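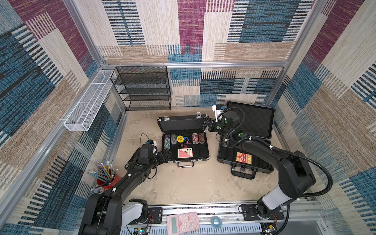 Skonix opens two-arm recording program in Brorkton

BRORKTON, January 29, 2020. Skonix has begun regular recording of two-arm handling tasks at its Brorkton workshop. The recordings will be used to train Flivano, the company's learning system for robot arms that pack, unpack and sort small goods.

70 shares

The program started with a set of 46 tasks. Each one involves ordinary objects and has a written start condition, a written end condition and a time limit. Tasks include opening and closing hinged cases, returning contents to a tray, moving stationery from one container to another, and clearing a work surface before the next job. To date the Brorkton team has kept 511 recorded runs that meet the company's rules for training use. Another 179 were recorded and set aside for review.

Skonix builds handling cells for small warehouses, repair counters and rental firms. Most of its installed cells use one arm and follow programmed motions. Customers have been asking for cells that can deal with items whose position changes from one job to the next, and with lids, latches and handles that are hard to manage with a single gripper. Programming each case by hand takes a long time and has to be repeated whenever the product changes. Flivano is meant to learn such motions from recorded examples.

How the examples are gathered

During a run, an operator drives both arms by hand through a pair of control handles. The system stores the position of every joint, the opening of each gripper, and the pictures from the wrist cameras and a fixed camera that looks down into the cell. All of it is saved on one clock, so that a picture can be matched to the position of the arms at the moment it was taken.

Before each run the operator reads the task card and sets out the objects. The card says which objects must be present and which may be added. It does not say exactly where they go. Operators are asked to change the layout between runs, turn objects around, and swap the sides on which they start. A case may be to the left on one run and to the right on the next. Some runs begin with the case already open, and others with it latched.

Poker cases were chosen for the first group of tasks. They have hinged lids, silver latches, carry handles and foam interiors, and their contents come in several shapes. Chips, dice, a dealer button and playing cards each call for a different grip. A stack of chips can tip if it is pushed from the side. A card box can be lifted by its edges but is easy to crush. The two cases in use also differ inside, and the company wants the system to see both kinds.

One common job in the group is to steady a case with one arm while the other arm works on the lid. Skonix picked it because it comes up in nearly every customer request the company has received for two-arm cells. The arms have to share a small space, and each has to move with some regard for where the other one is. Operators practice it without recording until they can finish it inside the time limit.

Items that have nothing to do with the task are often left in or beside the working area. Pencils in a cup, a pink calculator and a roll of clear tape are among the things used this way. Customer benches are rarely clear, and a system trained only on tidy ones tends to do poorly when something new is placed next to the goods. The wall coverings in the cell, with their patchwork of striped rectangles in blue, maroon, beige and tan, serve the same end. They will be changed for other patterns during the program.

What is kept and what is set aside

Every run is watched again by a second person before it goes into the training set. The reviewer marks the start and end of the task, writes one sentence saying what was done, and notes any drop, slip or second attempt.

A second attempt does not remove a run. If an operator misses a latch, backs off and tries again, the run is kept and the miss is marked. Skonix found in earlier single-arm work that systems trained only on clean runs had no way to recover once something went wrong. Runs are set aside when a camera stops, when the arms touch each other hard enough to trip the safety stop, when someone reaches into the cell before the end, or when the sentence on the task card does not match what was done.

Of the 179 runs now under review, most were held back for camera timing. A cable on one wrist camera was found to be working loose when the arm folded back on itself, and the routing has been changed on both arms. Some of these runs may still be usable for training on joint positions alone. They will be stored separately and will not be counted in the total until that has been decided.

Operators work in short blocks and rotate between driving, setting out and reviewing. Tasks are assigned in mixed order. When one person repeats a single task for a whole block, the runs start to look alike, and the reviewers have asked that this be avoided even though it slows the work down.

Work with Mäkelä

The second group of tasks is being written with Mäkelä, a rental firm that lends game sets, tools and party equipment in boxes and cases. Every returned case at Mäkelä has to be opened, checked against a list, put back in order and closed. The firm handles this at staffed counters and has agreed to supply Skonix with worn cases and incomplete sets that can no longer be rented.

Worn stock matters to the project. Hinges get stiff, foam tears, and latches bend so that they need a push from one side before they catch. New cases from a store do not show these faults. Skonix has asked for as many damaged latches as the firm can spare.

Mäkelä will also provide its checking lists, which will be used to write the end conditions on the task cards. No cell will be placed at a Mäkelä counter during the recording phase. The two companies will decide on a trial once the second group of tasks has been recorded and tested in Brorkton.

Next steps

Recording will continue through April with the present cell. A second cell of the same layout is being assembled in the workshop and will be used for testing only, so that the trained system is always tried on a cell it was not recorded in. The first tests will cover opening a case, closing a case, and returning a card box to its tray. Skonix will report the number of attempts and the number of finished tasks for each, including tasks where the system does badly.

Once testing is under way, the company plans to publish its task cards and review rules so that other groups recording two-arm work can use them. The recordings themselves will stay with Skonix for now. A decision on sharing part of them will be made after the review of the runs now held back.

Flivano is not yet for sale. Current customers with single-arm cells do not need to change anything, and support for programmed cells will continue on the same terms. Customers who would like a particular case, box or container added to the task list may send a sample to the Brorkton workshop. Samples should be empty or filled with goods of low value, clearly labeled with a return address, and no wider than the opening of a standard Skonix cell. Liquids, blades and batteries cannot be accepted.

About Skonix

Skonix designs and builds enclosed handling cells with one or two robot arms for small goods. The company assembles its cells in Brorkton and supplies the frames, mounts, camera fittings and control software together. Flivano is its project for learning handling tasks from recorded examples.

0 comments

Press contact: Skonix press desk, Brorkton | © 2020 Skonix | Back to top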